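Grostdale households can drop off used batteries and small electronics at the Moschos Street depot beginning in August, the town said on 25 April 2025.
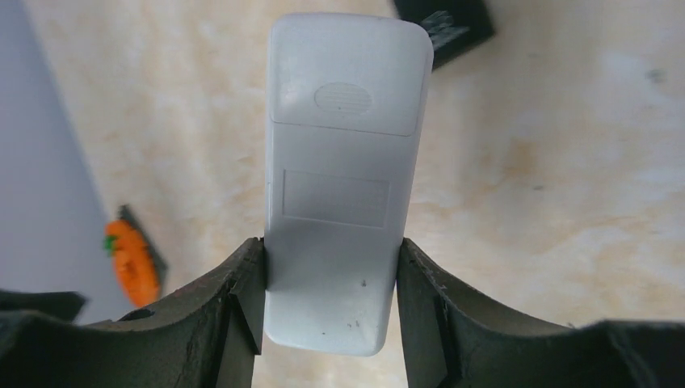 **By Adeline Forsgate, Local News Reporter**

The depot will take remote controls, phones, chargers and cordless tools. Batteries should be taken out first and go in a separate bin. Residents may bring up to 50 pounds per visit at no charge. Larger loads will cost $2 a pound.

Until now, the nearest drop-off was in Coltedance. A trial at the Zirnow library last year brought in 272 pounds of batteries, and the town expects around 400 in the first month at the depot.
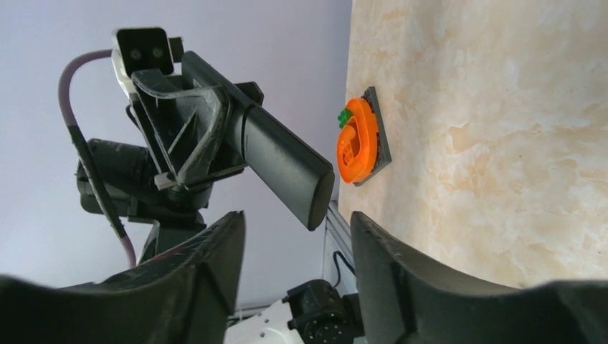
*Filed under: Town Services*

Battery-powered toys will also be accepted. Televisions, microwaves and car batteries will not. Proof of address is required at the gate.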